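How to Fold and Store a Puffer Jacket Without Squashing the Life Out of It

Every spring, sometime in March if the weather is kind, I get the urge to clear out the hall closet, and every spring the puffers are what stop me. They take up twice the room of anything else in there, they slide off their hangers, and if you put them away badly you pull them out in the fall looking like an old pancake. I have put away a lot of puffers over the years (mine, the kids', a couple I inherited) and I've finally settled on a way of doing it that I'm happy with. It takes a few minutes per jacket once you get the hang of it, so put some music on and don't rush!

What you need

A bed, or any big soft surface at about hip height. A roomy cotton bag or an old pillowcase. The jacket itself, clean and completely dry. Please be fussy about the dry part. Padding holds on to damp much longer than the shell does, so when mine feels dry I give it one more night on the drying rack anyway.

Step 1. Empty it and close it up

Go through all the pockets, including that little inside one you always forget. I once stored a tube of lip balm for six months and I'm still not over what it did to the lining. Zip the zipper all the way up, fasten any snaps, and if the hood comes off, take it off and tuck it inside the body of the jacket so the two don't get separated.

Step 2. Let it settle on the bed

Drop the jacket on the bedspread and leave it in a heap for a minute while you look it over. Dark purple is a lovely color for a puffer, but dark fabric hides things, so run your fingers along the stitched seams and feel for loose threads or a spot where the filling has drifted away. A few puckers along the stitching are perfectly normal. If you find a flat patch, pat and pinch the padding back into it from both sides. 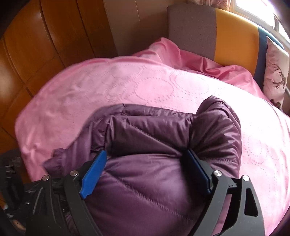
Step 3. Lay it out and smooth it

Now spread it front side down with the sleeves out to either side. Start at the collar and sweep your palms down toward the hem, nice and slow, so the air has time to find its way out through the seams. Don't lean your full weight on it. You want it calm and reasonably flat, and you'll notice it puffs right back at you for a while, which I find rather endearing.

Step 4. Fold in the sleeves and sides

Bring one sleeve straight across the back, then the other on top of it. Fold each side in toward the middle until you have a long, plump rectangle. When you need to move a section, take hold of a good thick fold of it, padding and all. Pulling at just the shell puts the strain on the stitching, and on a quilted jacket the stitching is what keeps everything where it belongs. 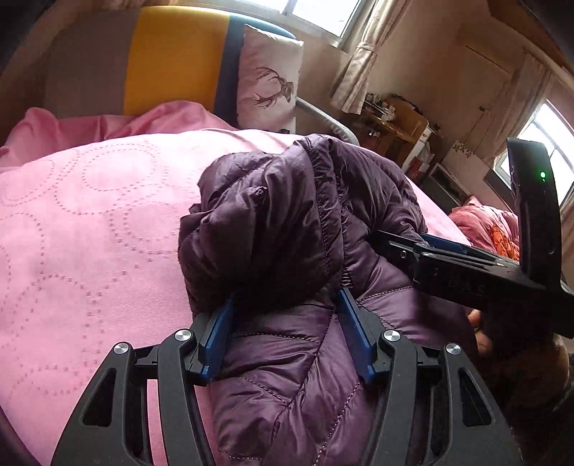 Go gently at the hem, too, where there's often an elastic cord that likes to bunch. Once you're pleased with your rectangle, fold the bottom up to the middle and then over again to the collar. Two loose folds are plenty. I used to roll mine up as tight as a sleeping bag and I could never get the creases out of the shoulders afterward.

Step 5. Bag it loosely

Slide the bundle into your cotton bag with the collar end first, and leave the top open or barely tied. Put it on a high shelf with nothing heavy on top. When the cold comes back, shake it out well, hang it somewhere airy overnight, and give it another good shake in the morning before you wear it.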